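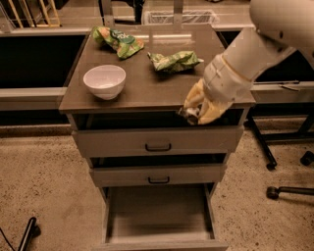 The arm at the top drawer of the practice cabinet, with a bowl and two snack bags on top.

Robotics / Features
25th November — By Nelly Inga

Zoila Yupanqui teaches drawers. At Plelis she steers a robot arm by remote control, one run after another, and the software learns from what her hands do.

She has recorded 1,830 runs on three-drawer cabinets since February. Opening is easy, she says. Closing takes patience, and a soft-fingered hand in a narrow gap takes more.

"You feel nothing through the controls," she says. "You watch the fingertips and go slow."

Rangi Ashby, who trains the new operators, throws out any run where the cabinet shifts on the floor. He keeps the clumsy ones — a missed grip followed by a good one is worth having.

A new operator needs 800 runs before working alone. Yupanqui starts on cupboard doors next.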